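Workcell rules for demo collection – what do you enforce?

Board index > Manipulation and teleop > Shop practice

foldline_kate
Posts: 41

Hi all, I finally got handed the job of writing down the rules for our handheld demo sessions. We've been running on "everybody kind of knows" for way too long, and then in October we brought on two new operators at once and found out everybody kind of doesn't. We're doing garments, mostly shirts and towels, flat table, one operator with the handheld grippers.

What I have so far is one page. Cable over the shoulder and clipped before you pick anything up. Garment reset by the operator, never by someone reaching in. Say "recording" out loud. Stop for any person inside the tape line. Throw out the episode if you dropped the gripper, even if it looks fine on playback.

Where I'm stuck is table clutter. Do you require a bare table? Our lead wants it in writing that nothing sits on the surface except the garment. I'm not so sure. What do you folks do?

pnorquist
Posts: 1,206

Bare table, full stop. We had a towel job for Gostden last year and I pulled 300 episodes out of the set over stuff that wandered. Coffee cup on the left one day, on the right the next, gone the day after. If you don't control it you can't say what the policy learned from.

Also add a line about sleeves. Loose cuffs catch on the trigger.

mudlark77
Posts: 88

Have to disagree with pnorquist. A bare table is a rule for making a nice video. Customer tables have junk on them. We trained on spotless tables for months and the thing fell apart when somebody left a stapler out at the Rendora site. What I'd write is: clutter allowed, clutter logged, clutter never inside the fold area.

pnorquist
Posts: 1,206

Logged by who? I have yet to meet the operator who fills in that column after lunch.

mudlark77
Posts: 88

Then take the column away and make it a photo at the start of the batch. Takes five seconds.

Zuzana Čierny
Posts: 319

I wrote the sheet we use at Levberg, so a few things from having been through this already.

Split your rules into safety and data and print them on separate sheets. Ours were mixed together and people treated "no phone on the table" and "no foot on the cable" as equally optional. The safety sheet should be short enough to read while you're putting the gloves on. Ours has four lines and two of them are about the floor.

And please write down the floor! Everyone obsesses over the table. The person is looking at the garment, they step back to open up a sleeve, and whatever is behind them is what gets them. Bags, boxes, chair legs, mats with a curled corner. We keep an arm's length clear on the sides where the operator walks and we check it before the first episode and after every break.

On clutter I'm closer to mudlark – but I'd say who is allowed to move it. With us only the operator moves things, and only between episodes.

foldline_kate
Posts: 41

Ooh, the two sheets idea is good, stealing that. The floor stuff stings a little, I have a line about the cable and zero about anything else. Does the arm's length include under the table? People shove things under there all day long.

Zuzana Čierny
Posts: 319

Under is fine if it's all the way under. Half under is the one I fuss about. A strap sticking out is worse than a whole bag standing in the open, you can at least see the bag.

tbeckwith
Posts: 17

Lurker mostly, but we have 4000 episodes on shirts now and I'd put lighting on the data sheet before clutter. Glossy white-ish tables under ceiling lights give you hot spots, and they slide around as the wrist camera moves. We never got rid of ours, we just made a rule that the lights are all on or it isn't a session. None of this switching off half the room because someone has a headache.

pnorquist
Posts: 1,206

Or buy a matte table cover. We use the Naseri one. Problem solved.

tbeckwith
Posts: 17

Problem moved – now the cover bunches up under the shirt and the gripper grabs both. Tried it, took it off.

foldline_kate
Posts: 41

OK so I did a walk around our own table with the draft in my hand, trying to read it like one of the new people would. Plaid shirt laid out on the bare part, and most everything else pushed over to the far edge, which is sort of the rule we already live by without having written it. 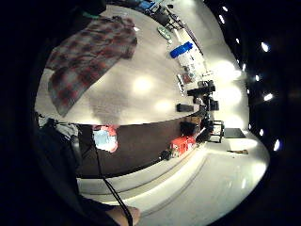

So what I'm leaning toward is a keep-clear zone. Lay the biggest garment in the batch out flat, sleeves all the way open, add a hand's width, and tape the corners. Outside the tape, things may stay if they were there when the batch started. Inside the tape, only the shirt. Containers with lids keep the lids on. Then the start-of-batch photo like mudlark said, and Zuzana's rule that only the operator moves stuff.

Lights go on the data sheet, all on, thanks tbeckwith. Floor goes on the safety sheet right under the cable line, chairs included, because ours drift in toward the table every single day and I'm the worst offender.

pnorquist, I know you hate it. I'm putting bare table in as the rule for evaluation runs, does that help?

pnorquist
Posts: 1,206

It helps a bit. I'd still want the tape to go to the edge on the side where the operator stands. And the tape needs to be a color that isn't in any of your garments, we learned that with a blue towel.

mudlark77
Posts: 88

Evaluation on a bare table only is exactly how you fool yourself. Do both, half and half, and report them separately.

foldline_kate
Posts: 41

Both is fair. Changing it. I'll post the two sheets once our lead has been at them with the red pen, probably next week. If anyone has wording for when a visitor steps over the line mid-episode I'd love to see it, mine currently reads like a parking ticket.

Zuzana Čierny
Posts: 319

Ours says "Person inside the line: hands still, gripper down, episode discarded." Take it if you want it.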